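I canceled my Vumlow subscription on Monday and I have thoughts. Sorry in advance, this will be a long one.

For anyone who missed it: Vumlow is the sleep app everybody in my building seems to be on. You wear the band, it gives you a score in the morning, and then you walk around all day being a person who scored 82 or a person who scored 59.

I was a 59 a lot. Mostly on mornings I felt fine until I looked.

My trouble is with the score. What goes into it? I went through the help pages on my lunch break and found "a blend of factors tuned to you." Okay. Which factors? Tuned how? I wouldn't accept that from a mechanic. 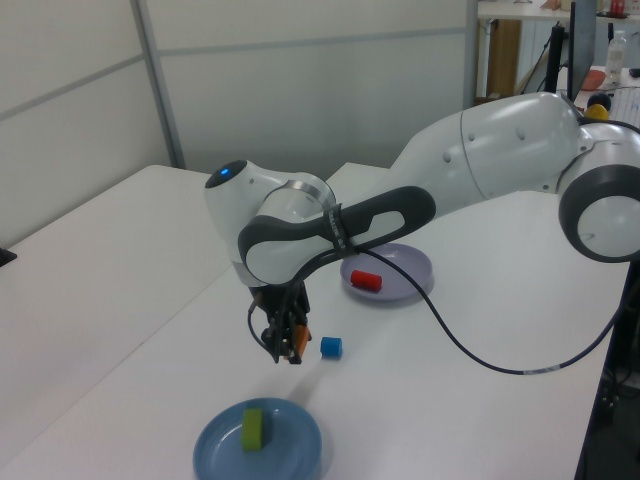 Does a low score mean you slept badly?

It means the app's formula gave you a low number. If you feel rested and you're not nodding off at your desk, I'd go with that over a wristband.

Aqeel Sial wrote in to say his score went up after he started taking the Nuten magnesium drink before bed. Maybe so! But he also told me he quit having coffee after dinner the same week. I know which one I'd bet on, and it doesn't come in a pouch.

And yes, Vumlow sells you the Nuten stuff inside the app. You get a bad score, you scroll down, there's the pouch. I'm supposed to believe these two things never met.

I ran my own very dumb test in April. Two bands, one on each wrist, same night, same me. Left wrist said 82. Right wrist said 70. So which arm slept better?

I sent that to support. They told me to wear the band on my "non-dominant wrist for best results" and closed the ticket. Didn't say a word about why one body gets two scores.

Somebody will say one night isn't a study. Correct. It isn't. I'd love to see theirs, though. The page called "Our Science" has a stock photo of a pillow and a signup box.

Now the part where I'm fair. Going to bed at the same time every night did help me. So did getting the phone out of the bedroom. My grandmother had both of those figured out with a wind-up clock.

Sandro Costa asked if I'd tried the Zuncombe mattress pad, the one that cools your feet. I have not. I looked at the price and my feet got cold on their own.

What bugs me more is the worrying. I started waking up at 3 a.m. and lying there thinking about what it was doing to my number. Then the number was bad. Then the app sent me a little moon with a frown on it.
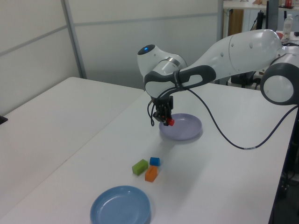
Monday, a little after lunch. Vumlow-free.

A few of you asked about Mbeki, the app that's supposed to be the honest one. I read the reviews. Half of them were posted the same afternoon and they all say "game changer." I'll wait.

If you snore like a truck, or you're falling asleep at red lights, please go see an actual doctor. I'm talking about people who sleep okay and pay a monthly fee to be told otherwise.

Canceling took me through five screens, by the way. One of them offered me two free months. One asked if I was sure I wanted to "give up on rest."

Anyway, the bands are in the kitchen drawer with the dead batteries. If you want one, message me. You'll have to pick left or right.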